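NEMMONT – Feler, the packaging and storage supplier, has today (23/08/2023) published revised technical guidance on the long-term storage of small plastic parts. The guidance replaces the edition issued in February and applies to all customers using the Jumden range of trays, liners and sealed bags.

The revision follows a storage review carried out at the company's Nemmont site. A total of 1,881 stored parts were checked for warping, surface marks, yellowing and loss of fit. The parts were held in 8 store rooms under different conditions of light, temperature and stacking load. Results were recorded by room and by type of plastic.

The main finding concerns stacking. Trays filled above the rim line passed load directly to the parts in the tray below. Clear and lightly tinted parts showed surface marks sooner than dark ones, although the depth of the marks was the same when measured. The revised guidance therefore sets a single limit for all colours: no more than five trays to a stack, with a flat divider between each tray and the next.

The second finding concerns light. Parts kept near windows yellowed unevenly, with the exposed side changing first. Covering the top tray alone did not prevent this, as light entered through the open handles at the ends. Customers are now advised to close off tray handles on any shelf that receives daylight, or to move clear parts to an inner row.

Changes to the guidance are as follows.

Stacking: maximum of five trays, divider required at every level. The earlier edition allowed taller stacks for empty housings and caps. This allowance has been withdrawn.

Bagging: sealed bags to be used for clear parts only. Opaque parts may be stored open in a lined tray. Bags must be closed flat, with no folded corner resting on the part.

Labelling: labels to be fixed to the tray end and not to the part or the bag. Adhesive residue was the most common reason for rejecting otherwise sound parts in the review.

Batch size: no single batch record to cover more than 1,000 parts. Larger deliveries are to be split on arrival and given separate records.

Rotation: oldest stock to be placed at the front of the shelf at each delivery. The date of receipt, not the date of moulding, is to be used for this purpose.

The guidance does not cover rubber seals, foam or parts with metal inserts. These are dealt with in a separate document, which remains in force without change. It also does not cover parts stored outdoors or in unheated containers, for which Feler makes no recommendation.

Customers who hold stock under the February edition do not need to repack it at once. Existing stacks may remain in place until the next scheduled stock check, provided that no tray is filled above the rim line. Stacks with overfilled trays should be taken down as soon as practical and the parts in the lower trays inspected by hand under even light.

The Garba divider, supplied with the larger Jumden trays, meets the new requirement and may be cut to fit the smaller sizes. Card dividers are acceptable if they are dry, flat and free of staples. Bubble film is no longer accepted as a divider because it leaves a pattern on softer plastics under load.

Printed copies of the guidance will be sent with the next order. The text is also available on request from the Feler customer desk at Nemmont, together with a wall chart for store rooms. 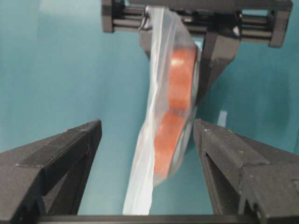
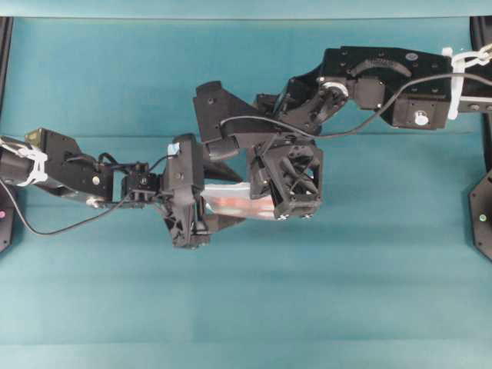

Second picture: a small translucent plastic item with a faint reddish-pink tint, held over a teal-blue work surface.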